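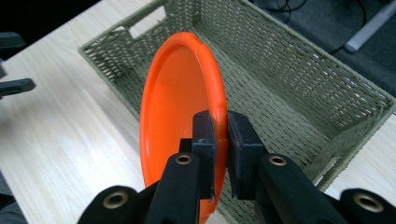 手持夹爪采集设备的采购规划

手持夹爪采集设备的采购规划，指机器人操作研究或自动化项目在购置手持式夹爪、配套相机、计算存储设备及场地物料之前，对数量、规格、费用和到货次序所作的安排。手持夹爪由操作者握持，用来完成抓取、放置、翻转、开合等动作，过程由固定在夹爪上的相机记录，所得数据用于训练机械臂的操作策略。由于采集阶段可以不使用机械臂，这类项目的资金结构与传统机器人实验室差别较大：单件设备价格偏低，件数较多，易损件和人工在总支出中的比重高。

中文资料中，“采集夹爪”“手持夹具”“手持末端”常混用。采购文件里一般称“手持夹爪”，以便与安装在机械臂法兰上的“末端夹爪”分列。两者若共用指垫和传动件，部分单位会合并为一个科目，称“夹爪及备件”。

目录
1 适用范围
2 设备组成与计价单位
3 需求测算
4 预算科目
5 采购方式
6 选型要点
7 场地与物料
8 到货、验收与入库
9 使用期费用
10 实例：Kornotthorpe采集站
11 常见偏差
12 与机械臂采购的衔接
13 参见

适用范围

采购规划多见于三种情形。第一种是新建采集站，场地、桌椅、网络和夹爪均从零购置。第二种是已有机械臂的实验室增设手持采集工位，机械臂、工作站等沿用旧有设备，仅需补足夹爪和相机。第三种是外包采集，委托方自行购置夹爪后交承接方使用，或在服务合同中约定由承接方提供。

三种情形的预算口径不同。新建采集站须把装修、布电和消防整改计入前期费用；增设工位时这部分通常记入所在单位的公共支出。外包采集则要写明设备的产权、损坏赔偿和合同终止后的归还方式，否则易在结算时产生分歧。

一次性的短期试验不一定需要正式规划。借用或租用一套设备即可完成的工作，走一般的小额采购流程。

设备组成与计价单位

手持夹爪采集设备通常以“套”为单位报价，但各家对一套的定义不一致。较窄的定义只含夹爪本体和一副指垫；较宽的定义还包括相机、镜头、存储卡、电池、充电器、标定板和运输箱。比价前需要把各报价拆到同一层级。

夹爪本体包括手柄、扳机、传动机构、左右指臂和外侧壳体。壳体和指臂可用三维打印、注塑或机加工制造，受力的转动部位常嵌入金属衬套。打印件起订量低，适合尚在改型的项目；注塑件需要开模，分摊到少量订单上时单价很高。衬套、轴、螺钉等标准件价值小，采购时往往随本体一并结算，但备件清单中应单列规格，便于日后自行更换。

指垫是夹爪与物体接触的部分，材料有泡棉、硅胶、热塑性弹性体等，形状以长方块和带弧度的薄片为多。指垫磨损快，应作为耗材独立计价。有的供应商将指垫与指臂做成一体，更换时须连同指臂购买，使用期费用因此升高。

相机的计价比较透明，市面上有公开价格可查。需要另行核实的是镜头视角、防抖能否关闭、时间同步方式、连续录制时的供电方案，以及支架是否与夹爪壳体匹配。支架若为定制件，应与夹爪归入同一合同，由同一供应商对装配精度负责。

位姿获取方式也影响构成。依靠相机画面和惯性数据推算位姿的方案，硬件投入少，后期计算量大；使用外部定位系统的方案，须购置基站或多台固定相机，并占用场地的墙面和立杆。

需求测算

需求测算从数据量开始。项目方先确定任务种类、每种任务的有效示范时长或条数，再推算需要多少工位同时工作。基本关系可写作：

所需套数＝目标有效时长÷（每日每套有效时长×可用工作日数）＋备用套数

其中“有效时长”指经过检查后可用于训练的部分，不含布置物品、更换电池、标定、误操作和作废片段。规划人员若直接用上班时间代替有效时长，得到的套数会明显偏少。较稳妥的做法是先用一套设备试采，记录每个班次中各类时间的占用，再代入公式。

不同任务的有效比例差别很大。把盘子放进收纳筐、将盖子移到桌面另一侧等短任务，动作本身只占循环的一小部分，其余时间用于复位。叠衣物、整理抽屉等长任务单次录制时间长，复位次数少，但中途出错后作废的片段也长。混合任务的项目宜分任务估算后相加，不宜取一个总的平均值。

备用套数取决于维修周期。若供应商在本地，更换零件当日可完成，备用量可以压低；若设备须寄回原厂，则往返运输期间的空缺都要由备机填补。双手任务需要成对使用夹爪，备用设备也要能替代左手或右手位置，左右结构不同的型号须分别备货。

人员数量与设备数量不必相等。一些采集站安排两名操作者轮流使用一套设备，一人操作时另一人布置物品。这种安排提高了设备利用率，也使指垫消耗和电池循环次数增加，预算中的耗材部分应随之调整。

预算科目

各单位财务科目名称不同，内容大致可归为以下几类。

设备购置费：夹爪本体、相机、支架、固定定位设备、工作站、存储阵列。单价达到固定资产标准的逐件登记，未达到的按低值设备处理。一套夹爪拆开后各部件可能都低于标准，整套合计又高于标准，入账方式需要事先与财务部门确认。

耗材费：指垫、扎带、线缆、存储卡、电池、清洁用品、标定板的覆膜。耗材应按使用强度列支，不宜按设备原价的固定比例估算。

物料费：被操作的日常物品及其更换，如盘、碗、盖、筐、瓶罐、布料和文具。

人工费：操作者、数据检查人员、现场管理人员的报酬和培训时间。在运行较久的项目中，人工费通常超过设备购置费。

场地费：租金、电费、照明改造、隔断、桌椅和储物架。

数据费：本地存储扩容、备份、传输、位姿解算所用的计算资源。

运输与税费：国际运费、关税、保险、报关代理。含锂电池的货物可能须单独托运，费用和时限都应向承运方询价。

预备费：用于应对改型、汇率变动和损坏。夹爪型号尚未定型时，预备费宜留得宽一些，型号稳定后逐年下调。

科目之间的界限应在立项时写清。最常发生混淆的是指垫和支架：前者在首批订单中随设备购入，记入设备费，补货时又记入耗材费，两期数据无法直接比较。处理办法是首批订单即要求供应商把指垫单独开列。

采购方式

整机购买适合没有机械加工能力的单位。供应商负责装配和初步标定，买方验收后即可投入使用。缺点是改型慢，配件价格受供应商控制。

散件自装适合有打印设备和装配人员的实验室。图纸公开的型号可以自行制造壳体和指臂，标准件从五金渠道购入。自装的账面成本低，但装配、返工和标定所耗工时如果不计入，成本会被低估。自装设备之间的一致性较差，同一批数据若由多套设备采得，指臂间隙和相机安装角度的差异会进入数据。

租赁用于试采和短期扩产。租约应写明指垫是否由出租方提供、日常磨损与损坏的界限，以及租期内型号变更时的处理。租金累计超过购买价一半时，多数项目会转为购买。

联合采购由数个实验室合并订单，以取得较低单价或达到注塑起订量。参与方需要就型号、颜色、接口和交货地点达成一致，其中一方推迟付款会影响全部订单，因此常设一个主签单位，其余各方与主签单位另签分摊协议。

采购金额较大时须招标或比选。技术条款宜写性能和接口，如最大开合宽度、重复定位要求、与现有机械臂末端的指垫互换性，避免照抄某一型号的外形尺寸，以免排除合格的供应商。

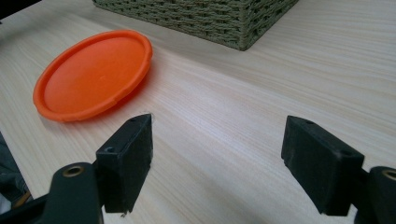 选型要点

开合宽度决定能抓取的物体范围。家用物品中，盘、盖等扁平物体可夹住边缘，对宽度要求不高；瓶罐、盒类须从两侧夹持，宽度不足时任务无法完成。测算时应以物料清单中最宽的夹持面为准，并留出操作余量。

指垫形状影响平放物体的抓取。盖子或盘子平贴桌面时，较厚的指垫难以插入边缘下方，操作者往往要先把物体拨到桌沿，或从侧面夹住凸起的边框。若此类任务占比高，可以增购薄型指垫，或在物料清单中改用带边框的样式。更换指垫形状后，机械臂一侧的指垫也要同步更换，两边的采购数量应一起计算。

重量和握持舒适度影响每班可用时间。样机试用应至少覆盖一个完整班次，由手型大小不同的操作者分别进行。短时间试握得到的评价与整班使用后的评价常有出入。

颜色和反光也在选型范围内。深色哑光壳体在画面中较稳定，不易产生高光；外露的金属件面积小时影响有限。对颜色有要求的项目应在订单中写明，并要求后续批次保持一致，否则前后数据中的夹爪外观不同。

视野遮挡须用实物检查。相机装在夹爪后上方时，指臂和指垫总会占去画面下部的一部分，占用过多则看不清指尖与物体的接触位置。评估时可让供应商提供抓取扁平、直立和细小物体三类情形的原始录像。

耐用性指标包括扳机回弹次数、衬套磨损、指垫脱胶和边角破损。供应商给出的寿命多在空载条件下测得，实际使用含有侧向受力和跌落，应以试采记录修正。

数据接口方面，需要核对视频编码、时间戳精度、夹爪开度的记录方式和文件命名规则。开度可由编码器读取，也可由画面中的标记推算。前者增加线路和故障点，后者在遮挡时会丢失数值。两种方式的维护费用列在不同科目，比较时应折合到同一使用年限。

场地与物料

工位的最低配置是一张稳固的桌子、均匀的照明和可以收纳线缆的空间。浅色木纹桌面是常见选择，与多数物品有足够对比；表面光泽过强会形成反光带，购置前可在实际灯位下试看。桌子高度应适合站姿或坐姿中的一种，两种姿势都要使用时须购升降桌，价格相应提高。

地面铺设地毯可以减轻物品跌落的损坏，也降低噪声，但线缆容易散在地毯上，需配线槽或压线带。使用自带电池的采集设备，工位旁仍需充电位置，插座数量应按同时充电的电池数计算。

物料采购的原则是品类多、同款少。训练数据需要形状、颜色和材质有变化，大量购买同一款盘子意义不大。易碎品可用塑料件代替一部分，编织筐、布袋等柔性容器则不宜用硬质件代替，它们受压后的变形本身就是数据的一部分。物料应编号并保留购买凭证，停产的款式在复现实验时很难补齐。

物料的存放空间常被遗漏。每轮采集只用到少数物品，其余须按任务分箱存放。储物架、标签和周转箱的费用不高，但占用的面积要计入租金。

到货、验收与入库

到货次序以桌椅和照明在先，夹爪和相机居中，物料可以分批到达。存储设备若晚于夹爪到货，采集数据只能滞留在存储卡内，容易造成覆盖和丢失，因此应安排在首套夹爪启用之前。

验收分外观、功能和数据三个层次。外观检查包括壳体裂纹、螺钉缺失、衬套是否压到位、左右指垫是否平行。功能检查包括扳机行程、全开与全闭位置、相机支架松动情况。数据检查是录制一组标准动作，经完整流程解算后与参考结果比较。前两项可在收货当日完成，第三项通常需要数日，付款条款应把尾款与第三项挂钩。

成批到货时，每套设备都应做数据检查，不宜抽检。手持夹爪的批量小，抽检节省的时间有限，而一套标定偏差较大的设备混入生产后，要到训练阶段才可能被发现。

入库登记的内容有设备编号、固件版本、指垫批次、标定日期和保管人。设备编号应写入采集文件的元数据，日后发现问题时能够定位到具体一套。

使用期费用

使用期费用由更换件、维修、重新标定和停工损失构成。指垫更换最频繁，判断标准包括表面压痕不能恢复、边缘缺损和胶层松动。轻微的边角破损不影响夹持，但会改变画面中指垫的轮廓，各项目的更换门槛因此不同，有的按外观更换，有的只按功能更换。

重新标定在跌落、更换支架或更换指臂后进行。标定占用一套设备和一名人员，若每次都在工作时段内完成，应将其列为固定的时间损耗。较大的采集站设一名专职人员在班前处理。

折旧年限没有统一规定。机械部分可以使用较久，相机和存储卡的更新快得多，整套按同一年限折旧会造成前期费用偏低。将两部分分别登记是较常见的处理。

设备淘汰后，夹爪可留作示教、培训或拆件。用于训练的存储设备在处置前须清除数据，拍摄中可能录有操作者的手臂、衣物或室内环境，清除和销毁的费用应列入项目末期预算。

实例：Kornotthorpe采集站

Kornotthorpe采集站由Pundham公司设立，以桌面收纳和餐具整理为主要任务。建站方案由该公司的设备规划负责人Wael Bouzid编制，初稿日期为2022/01/13。方案选用Kamel型手持夹爪，首期购置7套，目标为1,000小时有效数据。

初稿把夹爪和相机合并报价，每套为1,320欧元，指垫未单列。供应商随后在答疑中说明，报价内只含随机的一副指垫。Bouzid据此将指垫移入耗材费，并在三月的修订稿中增加了薄型指垫、备用电池和运输箱。修订稿中的物料、桌椅和储物架合计3,323欧元，由设备费以外的开办资金支付。

该站使用名为Wumard的表格工具跟踪支出。Wumard以单个工位为记录对象，把夹爪、指垫、电池和当班人工挂在同一编号下，每周生成一次每小时有效数据的费用。运行初期，这一数值因作废片段多而偏高，站方将复位物品的工作分给另一名人员后有所下降，人工费则同时上升。两项变化相抵后的净效果，在站方的内部材料中有不同算法，差别在于等待时间是否计入人工。

修订稿还改动了验收条款。原条款规定收货即付全款，改动后保留一笔尾款，在全部夹爪完成数据检查之后支付。首批设备中有一套的相机支架孔位偏差超出约定，由供应商更换，尾款按期结清。

采集站的预备费主要用于桌面和照明。原购桌面的反光在部分灯位下较强，站方调整灯具并加装柔光板，没有更换桌子。

常见偏差

低估非设备支出。立项文件往往详细列出夹爪型号，对物料、收纳和检查人员一笔带过。执行时这些项目无法从设备费中列支，需要另行申请。

高估利用率。规划假定设备全时运行，没有扣除标定、充电和人员轮换。结果是按计划采购的套数不足以如期完成数据量，只能延长工期或追加采购，而追加的小批量单价一般高于首批。

一次购足。型号未稳定时大批采购，改型后旧设备与新设备并存，数据须分别处理。分两期采购可以减轻这一问题，代价是首期不能享受数量折扣。

忽略手持端与机械臂端的一致。手持夹爪先行购置，机械臂末端由另一部门采购，指垫厚度、开合宽度和相机位置各不相同，所采数据在部署时需要补偿或重采。

备件与本体脱节。备件清单沿用旧型号，到货后装不上新壳体。采购合同中注明零件版本号，并要求供应商在变更版本时书面通知，可减少此类情况。

汇率与税费漏算。境外购入的夹爪常以裸价进入预算，运费、关税和手续费在清关时一并出现。对于单价不高的设备，这些附加费用占比可以相当可观。

与机械臂采购的衔接

手持采集不能完全取代机械臂采购。策略训练后须在实机上评测，至少需要一台与手持夹爪末端匹配的机械臂。评测设备的到位时间可以晚于采集设备，但不宜拖到采集结束以后，否则采集中的系统性问题无法及时反馈。

较常见的时间安排是：首期夹爪到货并完成试采后启动机械臂询价，首批数据训练完成前机械臂安装到位。机械臂涉及安全围栏、急停装置和安装底座，审批和施工时间长于夹爪，申请手续可提前办理。

预算较紧的单位有时租用机械臂进行评测。租用设备的末端法兰规格不一，转接件需要提前设计加工。转接件会改变末端到法兰的距离，这一数值应写入评测配置，不能沿用原有参数。

两类设备由同一单位持有时，可共用指垫库存。共用前须确认安装孔距相同，并在入库时统一编号，领用时登记用于手持端还是机械臂端，便于分别统计消耗。

参见

末端执行器
模仿学习
设备全寿命费用
固定资产管理
相机标定
政府采购与比选

分类：机器人学｜自动化设备｜采购管理｜实验室管理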